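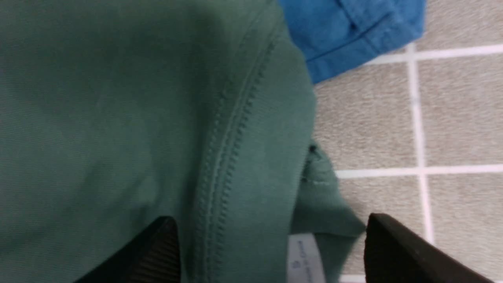
ロボットアームの来期予算、本体の値段だけで表を作ってたのが間違いだった。やり直し中。うちは古着の仕分けと畳みなので、指先の消耗品の行が要る。本体より先に要る。緑の服の縫い目みたいに盛り上がったとこと、折れ返しのとこに付いてる白い洗濯表示のタグ、こういう段差だらけの布に黒い指を当てていくわけで。指先の面の溝が減ったらいくら、交換に何分、が見積もりに一行もない。

続き。急いで書くので雑です。あとで自分で読み返す用でもある。

前提。Tromvilleの作業場に入れる予定。アームは最終的に2本。最初は一本でいいと思ってた。いまは思ってない。理由はあとで書く、たぶん。

候補はJilicoのアームと、Sterusの指(グリッパー)の組み合わせ。リース窓口がCoppens。三社ばらばら。ここからもうしんどい。

Jilicoの見積もりに入ってたもの:本体、電源、設置、初期設定。入ってなかったもの:指、指の先、手首のカメラ、ケーブルの固定具、台。台!

台は「お客様ご用意」だそうです。そりゃそうか。でも一行書いておいてほしかった。

Sterusの方は逆に細かすぎて、ネジ一袋まで行がある。こっちの方が好き。経理には嫌がられる。

経理のIlse De Smetさんに最初の表を出したら「これは買い物リストで、予算ではないですね」と返ってきた。はい。

何が違うんですかって聞いたら、買ったあと毎月出ていくお金の列がない、と。ないです。作ります。

で作り始めたのが昨夜。いま昼。まだ終わってない。

毎月出ていくもの、書き出し。順不同。
・指先の当て物
・ケーブル
・マット
・リース料
・保守契約
・人の時間
・保険(これ誰に聞けばいいの)

マットは地味に効く。灰色に白い格子線が入ってるやつを台に敷く。線があると服の置き位置を人が見て直せる。すぐ汚れる。糸くずと染み。

しかも端が浮いてくる。浮いたとこに布が引っかかる。裏に何か貼るか、枠で押さえるか。枠を作るならまた見積もり。

マットを消耗品に入れるか備品に入れるかで今朝ちょっと揉めた。揉めたというか、私が一人で悩んで、De Smetさんに二秒で「消耗品」と言われた。

ここで指の話にもどる。Sterusの指は先が交換式で、当て物だけ替えられるタイプと、指ごと替えるタイプがある。当て物だけの方が安い。当たり前。

ただ当て物だけ替える方は、替えたあとの調整が要るらしい。誰がやるの。私か。私だな。

JilicoのEustaquio Zepedaさん(設置の担当の人)に電話して聞いた。「最初のうちは思ってるより早く減りますよ、硬い縫い目をつまむ現場は特に」。具体的な回数は教えてくれなかった。現場による、とのこと。まあそう。

現場による、が一番予算に書きにくい。

とりあえず指先の当て物は予備を多めに、初年度の消耗品費として60万円の枠に入れた。指先・ケーブル・マット全部こみ。足りるかは知らん。

60万の内訳を出せと言われたら困る。言われるとおもう。

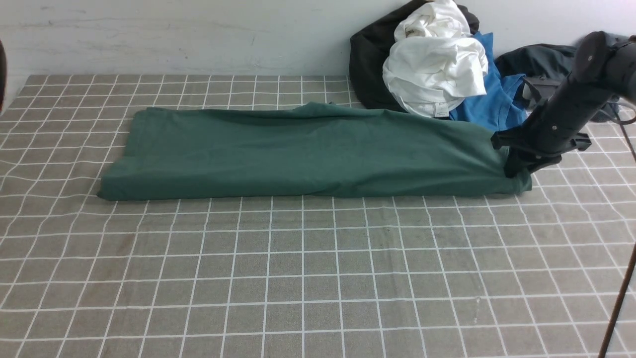
緑の服、細長く畳んだ右端を押さえてつまんでるとこ。奥の服の山は黒、白、青、濃いグレー

こうやって端をつまむとき、指の周りに布が寄るんですよ。寄った分だけ長さが変わる。畳み上がりの幅を棚に合わせたい人間としては見逃せない。

で、寄るのを抑えるには指の形を変えるか、もう一方の端を何かで押さえるか。押さえる=もう一本のアーム、または重し、または人の手。

はい、これが「一本でいいと思ってた」を撤回した理由です。書けた。

重しで済むなら重しで済ませたい。安いし。でも重しを置くのも取るのも人で、人がそこに立つならアームの横に人が立つ前提の安全対策が要って、それがまた一行。

安全まわりの行、最初の表になかったです。柵か、センサーか、床の線か。Zepedaさんいわく作業場の図面をもらってから、と。図面、いつのだっけ。棚を動かす前のやつしかない。

図面描き直し。これは私の時間。人の時間の列に入れる。

人の時間の列がどんどん伸びる。本体の列は一行なのに。

本体の値段はここに書いちゃだめな気がするので書きません。聞かないで。

リースか購入か問題。Coppensの人はもちろんリース推し。月々ならす方が予算は通りやすい、それは本当。

ただ契約書に「返却時は納入時の状態に準ずる」ってあって、糸くずと服のほこりの中で使った手首を納入時の状態に戻すの、誰がいくらでやるんだ。聞いた。「清掃費を別途」。でた、別途。

別途って書いてある行を全部黄色にしたら表が黄色い。

購入の場合は初期が重い。でも途中で指を他社のに付け替えても怒られない。リースだと改造扱いになるかも、と。「かも」じゃ困るので文書でくださいと頼んだ。まだ来ない。

手首のカメラも同じで、うちは寄りで縫い目とタグが見える位置に付けたい。遠いと生地がただの緑の面になってしまう。これが改造に当たるのかどうか。これも聞いてる。

タグの話もう少し。洗濯表示のタグって畳むときに外に出ると見栄えが悪いんだけど、仕分けのときは読めた方がいい。仕分け用と畳み用で欲しい動きが逆。

一台で両方やらせるつもりで予算を組んでた。両方やらせると立ち上げの時間が倍かかりそう。倍は私の勘です、数字の根拠なし。

De Smetさん「勘の行には勘と書いてください」。書きました。備考欄に「勘」。

立ち上げ期間。Jilicoの標準の設置は最大22日と見積もりに小さく書いてある。営業日なのか暦の日なのか書いてない。聞いた。営業日だった。ぜんぜん違うじゃん。

その間、畳み場の半分は使えない。人は遊ばせられないので仕分けに回す。仕分けの台が足りない。台を借りる。ほらまた一行。

こういう「設備のせいで要る別のもの」を何て呼ぶのか知らないけど、私の表では「道連れ」という列になってます。提出前に名前は変える。忘れたらごめん。

床の話もする。うちの床はタイルで目地がある。台の脚が目地に乗るとガタつく。脚に調整つまみがある台にするか、下に板を敷くか。板の方が安い。板は台車がひっかかる。

服が床に落ちたのを拾わせたいという要望も現場から来てる。届かないです、標準のアームを標準の高さの台に付けたら。台を低くするか、アームの長いのにするか。

長いのにすると値段の桁は変わらないけど、予備費が消える。

予備費。全体の20%で置いてた。De Smetさんには多いと言われ、Zepedaさんには少ないと言われた。私はどうしたら。

間をとると両方に怒られそうなので、そのまま置いてある。理由の文を書く欄があって、いま三行。消しては書きしてる。

買う前に借りて試すのは大賛成。というか試さずに稟議書くの無理だと思う。Coppensに短期の貸し出しがあるのはさっき知った。早く言って。

短期貸しの注意。指は貸し出し品に含まれるけど先の当て物は買い取り。そりゃ減るもんね。ここも消耗品の枠から出す。枠がもう減ってる、まだ何も買ってないのに。

試すなら自分とこの服で試すこと。これは強く言いたい。見本の布はきれいすぎる。薄くて四角くて縫い目がない。

うちのは起毛っぽいスウェットとか、襟がよれたのとか、ひもが付いたのとか、そういうのが混ざった山から来る。山から一着だけ引っぱり出すのが一番むずかしい。畳むのはその後。

なので山から取るところも試験の項目に入れた。見積もりには入ってない作業なので、Jilicoには先に言っておいた。返事は「確認します」。

色も。濃い緑と濃いグレーが重なってると境目が人間でもわかりにくい。照明を足すかどうか。照明は安いけど電気工事が安くない。天井が高いので。

電気工事の見積もり、いつもの業者さんに頼んだ。コンセントの位置でアームの位置が決まるという本末転倒になりかけてる。

ケーブル長い方がいいよね?と聞いたら「長いと垂れて巻き込みます」と即答された。短いのと固定具。固定具は台の端に付くので、台の厚みを先に決めろ、と。

順番がこうなった:
台の厚み→固定具→ケーブル→アームの位置→コンセント→図面→安全→見積もり出し直し

出し直し何度目だろう。JilicoもSterusも嫌な顔せずやってくれてる。電話なので顔は見えない。

表の列、いまこうなってる。品目/初期/毎月/誰に聞いた/返事が来たか/備考(勘とか)。「誰に聞いた」を足したのは正解だった。自分が何を誰に聞いたかもう覚えてない。

「返事が来たか」の列、空欄多い。

研修費も抜けてた。気づいたのさっき。操作する人が二人は要る、休みがあるから。研修は現地か先方か。先方なら交通費。現地なら出張費を払う側になる。どっちも払うんかい。

Zepedaさんが設置の最後に半日みてくれるぶんは設置費に含まれる。半日で覚えられるのは動かし方と止め方まで。指先の替え方は別。なので指先の替え方だけ動画を撮らせてもらう約束をした。これはタダ。

タダの行があると嬉しい。表に0と書いた。

保守契約は上のランクだと代替機が来る。下だと来ない。代替機が来ないあいだは人が畳む。畳める人はいるので下でいい気もする。繁忙期だけ上にできないか聞いてる。無理そう。

衣替えの9月が一番こわい。服がどっと来る。そこに立ち上げをぶつけたくないので、設置はその前か、いっそ後。前だと稟議が間に合わない。後だと一番欲しい時期に無い。

いまのとこ「後」で組んでる。現場にはまだ言ってない。言ったらがっかりされる。でも半端な状態で繁忙期に入る方がきつい。

二本目のアームは、一本目が動いてから発注という書き方にした。ただ台とコンセントと安全まわりは最初から二本分で作る。あとから台を足すと格子のマットの線がつながらないので。

線がつながらないのそんなに困る?と聞かれたけど困る。位置合わせを目でやってる人が困る。私のこと。

De Smetさんに二稿目を送った。返信早い。「初期と毎月が分かれたので読めます。道連れとは何ですか」

変えるの忘れてた。

「付帯」にした。送り直した。

残り:保険、リースの改造の件の文書、電気工事、山から取る試験の返事。それと台の厚み、今日中に決める。板屋さんに電話してくる。

台の脚どうしてるか、同じような床でやってる人いたら教えてください。調整つまみ派か板派か。値段も書いてくれるとたすかりまsす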